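The Rule About the Blue Towel
a short story

I got the rule book on my second morning, which I thought was pretty funny because on my first morning I'd already broken most of it.

It was a spiral-bound thing with a coffee ring on the cover and the word Fituvgate printed in a font that wanted very badly to be the future. It had 109 rules in it. I know the number because they were numbered, and because the woman who trained me flipped straight to the back, tapped the last one, and said if I only learned one, learn that one. Rule 109 was: Do it the way you would want it copied.

Okay, I thought. Fortune cookie. Got it.

I should say I'd come from folding real laundry for real people, at a hotel near the airport, eight years of sheets and pool towels and those tiny washcloths that multiply in the dryer. The Fituvgate ad said "towel handling experience a plus" and I laughed so hard in the break room that I sprayed my yogurt. Then I applied, obviously! November was coming, the hotel cuts everybody's hours in November, and the pay was better by enough that I could stop doing math at the gas pump.

So the job is this. You hold a gripper in each hand and you do chores. You do them slowly and you do them well, and everything your hands do goes into a big pile that the robots learn from later. I never met the robots. They lived across town at a place called Trornport, and people in our building talked about Trornport the way my grandmother talked about heaven, like it was definitely there and you'd better behave.

The first morning, before the book, I'd picked up a towel and just gone for it. Snap, shake, chin on the middle, fold, fold, done. I was showing off a little. My trainer watched all of it with her arms crossed and then she said, very kindly, "The robot doesn't have a chin."

I thought about that for the whole bus ride home.

You wouldn't believe how many rules there are for a towel. Rule 14, no shaking. Rule 15, no snapping (they'd had a snapper before me, clearly). Rule 22, both grippers in view before you close either one. Rule 23, close on a fold, never on a corner alone, and let the fabric settle before you lift. Rule 31, if you drop it, leave it dropped until you've stopped moving, then pick it up like you meant to. Rule 40, no talking to the towel. I asked if that was serious and was told it was there on account of one particular person, who still worked there, and who I figured out in about an hour. She sat two stations down from me and she was whispering to a dishcloth.

I was terrible at it! Eight years of being fast and all of a sudden fast was the worst thing I could be. My hands kept wanting to finish. I'd get a nice pinch going with the right and the left would already be off somewhere doing the next thing, like a dog that's heard the car keys. The review people at Tapsell, who checked our work every night, sent back my first week with one comment over and over: hurried. Hurried. Hurried. Once, for variety, "hurried, but nice fold."

And the whole time I had the same towel. Everybody got assigned cloth, and mine was a big fuzzy blue one, so thick it was more like a pet. The shaggy stuff is harder than it looks because you can't tell how much you've got hold of. You think you're pinching the towel and you're pinching fluff. Rule 27 covers this (pinch, tug once gently, then trust it) and I must have read rule 27 more times than I've read anything in my life, and that includes my lease.

Somewhere in the third week I had the argument. I'm not proud of it. There'd been a software change, a thing called Treltel that timed us, and a little number came up at the end of every shift. Mine said 107. That was how many folds I'd done. The whisperer's said 700, and I just about fell off my stool. Seven hundred! I went over there. I wasn't mad, exactly, I was more like a person walking over to a neighbor's house to see how they got their lawn that way.

She was cheating, was how. She wasn't doing whole folds at all. She'd pinch, lift, set down, and Treltel would chirp and count it. Pinch, lift, set down, chirp. She showed me without even being embarrassed. She said everyone would be doing it by the end of the month, and the ones who didn't would be the ones who got let go, and did I want to be one of those?

I did not want to be one of those. I had a car that made a noise.

So I went back to my station, and I tried it. I did two of them. Pinch, lift, set down, chirp. And it was so easy, and my shoulders felt so good, and then I had this awful picture in my head. I saw some old man's bathroom, years from now. He's paid a lot for this machine, or his kids have, and he's standing there dripping, holding the sink, and he asks it for a towel. And it goes over to the rack, very smoothly, and picks up the towel, and sets it back down. And picks it up. And sets it back down. And somewhere inside it, it's pleased.

I got kind of sweaty, to tell you the truth.

I told my trainer. I didn't tell her about the whisperer, I told her about me, my two. I said I wanted them taken out. She didn't say anything for a second and then she got a pencil out of her hair and showed me how to flag them, rule 88, which I'd never gotten to. It took longer to flag them than it would have taken to do them right. She said that was also on purpose.

Then she picked up the grippers herself. I'd never seen her do it. She was so slow! She hung my blue towel over the one on the left and waited for it to quit swaying. She brought the other one in and closed it on a good fat fold, and gave the tiniest tug, and you could see it was going to hold. "That's twenty-seven," she said, and handed them over. "Now you."

I hung it over the left. I waited. I brought in the right and closed it.

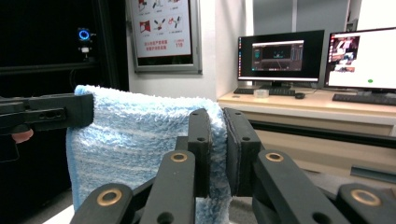

Rule 27: pinch, tug once gently, then trust it.

I wish I could say the number went up after that, but it went down. It was 107 and then it was less than that, and for a while I came in every morning ready to be called into the office. Tapsell's comments changed, though. Hurried went away. For a few nights there was nothing at all, which I took as a bad sign, and then one night there was a single word next to a fold I'd done right after lunch, and the word was "kept."

They fixed Treltel before the holidays. I don't know who complained. It only chirps now when the towel's folded and your hands are open and still (they made that rule 110, so the last page of the book isn't the last page anymore, they had to tape one in). The whisperer's number dropped down around 90 with everybody else's and she griped about it for a week, mostly to the dishcloth.

My trainer moved to the kitchen side, and I've got a new person starting at my station tomorrow. He used to stock shelves at a grocery store. He came by this afternoon to look around, and before I could stop him he'd grabbed the blue towel and given it a huge happy snap, like a bullfighter, and there was fluff all over my sleeve.

I've put the book on his stool. I left it open to the back, and then I thought about it and turned it to rule 15.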